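Filed under: Help > Fabric Care > Marks, Stains & Sewing Tables

Pale Work Surfaces: Your Questions

We love a pale sewing and folding table here at Sivside. Dark thread shows up on it straight away, pins are easy to find and the whole room feels brighter! It does mean you see every mark, though, and our inbox has filled up with questions since March. We've gathered the ones we get most.

Why do brown smudges show up on an off-white top?

Tea, iron residue, leaf litter from the garden, old glue – it could be any of them. Start with a soft cloth and warm water with a drop of dish soap. Wipe, dry, then look again in daylight. You'd be amazed how many "permanent" stains come off on the first go.

Mine is reddish-brown and won't budge. What now?

Try a paste of bicarb and water. Leave it on for nine minutes, wipe it off gently and rinse. Test a corner first, especially if your top has a glossy finish. Please don't reach for the steel wool (we did once, on the old Madar table, and we still look at that patch with regret).

Can I get rid of fine scratches?

Light ones can often be softened with a polish suited to your surface. Deep ones are there to stay. We've grown fond of ours, and a well-used table is a lovely thing to work at!

Will a printed dark fabric leave colour behind?

It can, if it's new and damp. Wash dark prints separately before you lay them out, and press a white hanky on a hidden bit of hem to see if any dye comes away. Leafy prints in mustard and olive on a black ground are gorgeous to work with, so don't let this put you off. Just let them dry right through.

How do I keep a loose sleeve or cuff off the table while I work?

Fold it back twice and pop in a clip. If you're hemming the garment itself, let the bulk of it rest on a chair beside you so the weight doesn't drag the cuff across the top.

How much fabric should I allow for a table cover?

Measure the top, then add the drop you want on each side plus the hem. Our Rurari cotton comes 125 cm wide, and a 200 cm length covers most home tables nicely. If yours is wider than that, you'll need a join. Run it down the centre and it looks like you meant it.

Is a cover worth the bother?

For gluing, painting and dyeing, yes, every time! For everyday cutting and pinning we like the bare top, with a quick wipe at the end of the day.

Page updated 4/17/19

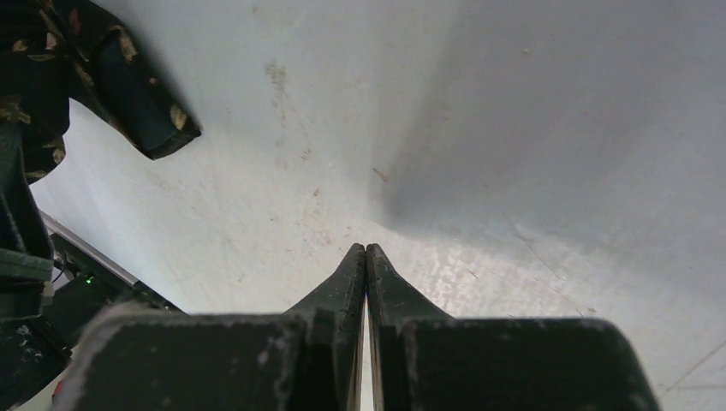 Dark leaf-print fabric over a pale surface, with a few brownish marks and light scratches.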